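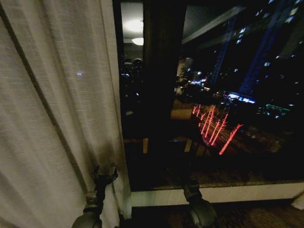
Residents' Newsletter > Around the Building

Curtains: a progress report

The new curtains for the Brarnia Room are up, and they reach the floor. Those who remember the previous set, which stopped at shin height and gave the place the look of a boy who had outgrown his trousers, will understand why we mention it.

The fabric is off-white, sheer, and came from Ghorbani, whose catalog calls the shade Jolora. We have held it up next to several other off-whites and can report that it is off-white. It lets in plenty of daylight and at night you can still see the city through the gap, along with the ceiling lights, which the glass throws back at you whether you want them or not. Anyone hoping for total darkness during film night should bring a hat.

A few requests. Please draw the curtains by hand, low down and close to the edge, and walk them across. Do not yank. The old track survived 2 yanks in its final year and did not survive the next one. The hem is not a napkin, and the folds are not a coat closet. If a curtain is caught on the window catch, free it before you pull.

The bill came to $300 for fabric and $45 for hooks, a sum that has started more conversation in the elevator than the roof ever did. There was a cheaper quote of $200 from Gomel. It was for curtains that stopped at shin height.

Washing is set for September. They go in cold, they come out, and they get hung back up damp so the creases drop. If you own a tall stepladder and have been keeping quiet about it, please leave a note at the front desk.

The old curtains are folded in the storeroom, free to anyone with short windows.

Last updated: 15 July 2019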